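Sorting your Fustetari toys into the bowl

I like to do this on a plain white table, where the small pieces are easy to spot.

1. Set the green bowl down first, with the toys in front of it. Start with something small and yellow. 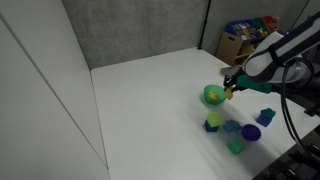
2. Leave the two-block stacks alone for now. I always want to grab them early, and then I've got blocks all over the place! 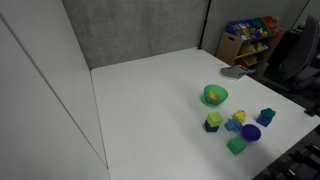

They can wait until the loose pieces are in, and so can the spiky purple ball (my favorite, so I save it).

Caution: don't heap the bowl. It's pretty shallow.

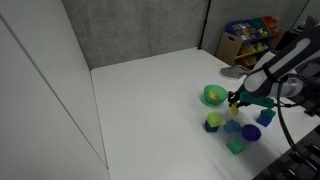 3. Unstack the blocks and put them away last.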